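Gindano stellt Fundsachen-Tablett für Kindertagesstätten vor

Orkberg, im Oktober -- Die Gindano gGmbH, Trägerin von 32 Kindertagesstätten im Raum Orkberg, führt in allen Einrichtungen ein einheitliches Verfahren für liegen gebliebene Kleinteile ein.
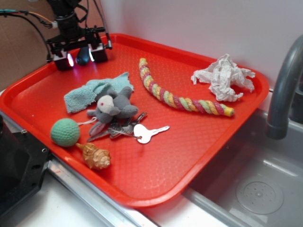

Künftig werden Gegenstände, die beim Aufräumen der Gruppenräume keinem Kind zugeordnet werden können, auf einem roten Kunststofftablett gesammelt und den Eltern bei der Abholung gezeigt. Dazu gehören erfahrungsgemäß Stofftiere, Tücher und Schlüsselbunde, aber auch Muscheln oder gehäkelte und gestrickte Bälle. Benutzte Papiertaschentücher werden vor der Ausgabe entsorgt.

In der Erprobung am Standort Skerinow wurden 991 Fundstücke erfasst. »Ein Stofftier hat für ein Kind einen Wert, den keine Versicherung ersetzt«, erklärt Geschäftsführerin Simone Teixeira. Nicht abgeholte Gegenstände werden drei Monate aufbewahrt. Schlüssel gehen nach Ablauf der Frist an das örtliche Fundbüro.

Die Erstausstattung der Häuser kostet 4000 Euro und wird aus Eigenmitteln bestritten -- zusätzliche Elternbeiträge werden nicht erhoben.

Ansprechpartner für die Presse: Adalberto Mendonça, Gindano gGmbH, Orkberg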